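How I Clean Out the Desk Organizer (and What I Do With the Tissue Paper)

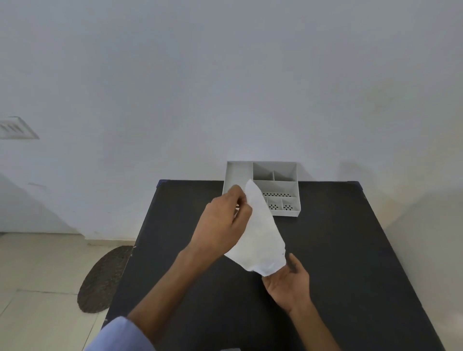 A crumpled white sheet and the white organizer, at the back of the black table where it lives.

I clean out my desk organizer in March, when the light gets low enough to show every bit of dust on that table, and again whenever I can't find the small scissors. It's a plain white plastic tray with walls, nothing fancy, and I love it far more than a tray deserves!

Start by tipping everything out onto a towel. I used to pick things out one by one and put them in little piles as I went, and I'd still be at it at lunchtime. Tip it out, all of it, and then turn the tray over and give the bottom a few good slaps. Pencil shavings, staples, that gray fluff that gets in everywhere – out it comes.

The compartments with the little holes in the floor are the fiddly ones. Mine has a row of them across the wide middle section and then clusters shaped like flowers in the two small squares at the front. They're great if you ever use the tray by a sink, but on a desk they just catch crumbs. A dry toothbrush does most of it (the old, splayed kind is better than a new one), and for anything really stuck I use a wooden toothpick from underneath. Then warm water, a drop of dish soap, and leave it upside down on the rack. Don't put it back damp on a dark table unless you like water rings.

Now the paper. I save soft white paper from parcels and gift bags, and I go through a silly amount of it. Last fall I ordered a pack of 100 sheets from Pagano and there are 67 left, so call that a habit. A sheet that's been crumpled is no good for wrapping presents but it's lovely for this sort of job. Open it up gently, pinch one edge and keep your other hand under the bottom corner so it doesn't tear, and let it fall open by itself. If you yank it, it rips right along the worst crease. Shake it once over the trash before it goes anywhere near a clean tray.

What I use it for:

Lining a compartment. Fold the sheet until it's a bit narrower than the space and press it down with a ruler. I line the sections with holes if I'm keeping pins or tiny beads in there, and leave the long narrow one bare for pens.

Dusting a black tabletop. Scrunch it loosely and go in one direction. Soft paper only, please, the stiff brown kind can leave marks on a matte finish and you will see them forever.

Stuffing. A loose wad at the end of the long section stops short pencils from sliding to the back.

My neighbor Ute Meinecke swears by felt instead and says paper looks messy after a month. She has a point, but felt needs cutting, and I can swap a sheet in the time it takes to find her good shears.

When you fill the tray again, put the things you grab daily in the front squares. For me that's paper clips and the eraser. Stamps and spare keys go in the back squares, and the wide bit in the middle gets tape, sticky notes and the glue stick. The whole job takes me 20 minutes, or nearly an hour if I start reading the old sticky notes.

Push it back against the wall when you're done, and wipe the spot it's going to stand on first. I always forget that part and have to lift it all up again.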